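Sizing the return side: a conversation with Marjatta Kokkonen

Marjatta Kokkonen has specified ventilation equipment for small commercial buildings for 17 years, most of them at Adard, where she now reviews retrofit designs before they go out to bid. Her subject for this conversation was the return air path, which she considers the most frequently undersized part of a packaged rooftop system.

"People put their effort into supply," she said. "They run the load calculation, pick the unit, lay out the diffusers. Then the return gets one grille in the hallway and whatever duct fits above the ceiling."

The consequence shows up as static pressure. A blower is rated to move a given volume of air against a given external resistance, and the return duct, grille, filter rack and coil all count toward that resistance. When the return is too small, airflow drops in a constant-torque motor and power draw climbs in a constant-airflow motor. Kokkonen said the second case is harder to catch on a service call.

"The rooms feel fine. The air volume is close to design. The only symptom is on the electric bill, and a tenant is not going to trace that to a grille."

She described a two-story office building in Dollow where the second-floor unit had been through 2 blower motors before her group was asked to look at it. Measured airflow was 95 percent of design. The return drop was a short square elbow with no turning vanes, entering the unit within a foot of the blower inlet.

"The motor was making up for the elbow," she said. "We replaced it with a radius fitting and added a second return at the far end of the floor. I would have liked to move the unit as well, but the curb was already there and the roof was under warranty."

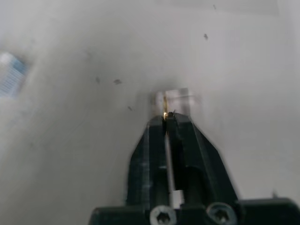
Gripper fingers closed around a small translucent block.

Closed office doors are the other recurring problem. A room with a supply diffuser and no return depends on the gap under the door, and new carpet often takes that gap away. The room goes positive, the corridor goes negative, and supply air to the room falls off. Kokkonen prefers a transfer duct with two lined elbows over a plain through-wall grille where speech privacy matters.

"A straight grille passes sound as well as it passes air. If it is a payroll office, they will tape over it by November."

Asked for a working procedure, she gave the one used in Adard's reviews. Total external static is measured first, with clean filters and all dampers in their normal position. The return side is then measured separately, between the filter and the grille. Each closed room is checked for pressure difference to the corridor with the fan running. At the Skarneso branch library, she said, 6 rooms failed that last check, and the main duct was adequate throughout.

"Without the room readings we would have recommended a bigger trunk, and it would have fixed none of them."

She does not favor flexible duct on return runs. The inner liner is under suction and a poorly stretched section narrows further when the fan starts. Where it cannot be avoided, she limits it to the last connection at the grille and requires it to be pulled tight and supported.

Her current project is a clinic conversion in Saithong Plaza, a former retail space with an open ceiling plenum used as the return. The new layout has full-height walls, so each one needs an opening above the ceiling line. The drawings show them. Kokkonen intends to be on site before the ceiling tile goes in.

"Openings above a ceiling get missed by the framers and then get filled by whoever runs cable," she said. "I bring a ladder and a flashlight and I check every wall against the sheet."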